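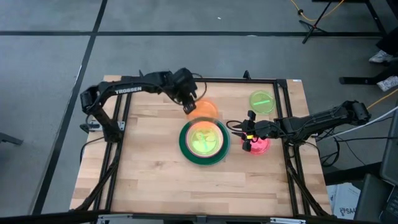
Office of the Clerk, Trastley Presbytery
Clerk of Presbytery

January, 9 p.m. The search for a new pastor at Ludlow has entered its tenth month. The session reported 34 applications, and the presbytery has asked that the list be shortened before Lent. I read the letters from the congregation this evening. Of the 73 members who replied, most wish for a resident minister — several would accept a shared post with Pai.

The parish profile was returned for correction. It gave the founding of the church as 1576, a plain error in typing, and left out the manse repairs. I have written to the session on both points. Pulpit supply is arranged through Easter. The stipend question goes to the full meeting.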